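About us

Home > About us

Hello and welcome! Delska is a small evening school for people who want to mend, alter and make their own clothes. We started with one borrowed room, 6 sewing machines and a kettle, and we still have the kettle. These days we run classes on 5 evenings a week during term, plus a mending drop-in that has become everyone's favourite part of the timetable (ours too, if we're allowed to say so).

Most of our learners arrive never having threaded a needle. Some come with one pair of trousers to take up and stay for years, and we love it when that happens. We teach by hand first and by machine second, so the first few weeks are all running stitch, backstitch and getting a button to stay where you put it.

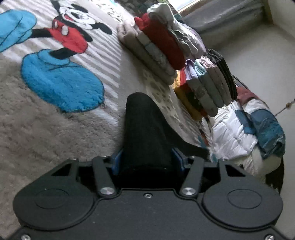
Dark cloth is the thing beginners ask about most, and we have a whole evening for it. Black thread on black fabric is hard on the eyes, and a seam you could spot straight away on pale cotton just seems to vanish. A black garment folded up, like the one held here, gives very little away until you open it out and go along the seams with your fingers. So we teach people to work by touch as well as sight, to mark with chalk, and to sit near the good lamp. By the end of the evening most of them are unpicking old hems quite happily!

Our beginners' course is called Arnitari and it covers hand stitching, hems, zips and patches. After that comes Fadasano, our pattern-cutting course, where you draft a simple shirt or skirt to your own measurements and then make it. Fadasano is slower and there is a lot of paper on the floor, but wearing something that fits you properly for the first time is a lovely feeling and we never get tired of seeing it.

We also swap fabric. The Rweyemamu shelf, named after the shop that gave us our first rolls of cloth, is open to anyone on a course. Take what you can use, and bring in what you can't. Wool goes especially fast, so have a look before class if you're after some for the winter. 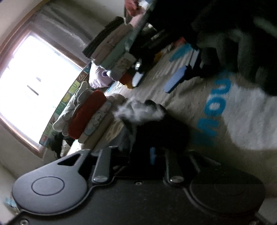
Do I need to bring my own sewing machine?

Every learner has a machine to use in class, and thread, pins and scissors are provided as well. You're welcome to bring your own if you'd like help getting to know it.

Classes are for adults aged 18 and over. The next Arnitari course begins in February and the drop-in carries on as normal, with no booking needed. Bring the thing with the hole in it and we'll find you a chair.

Page last updated January 14, 2025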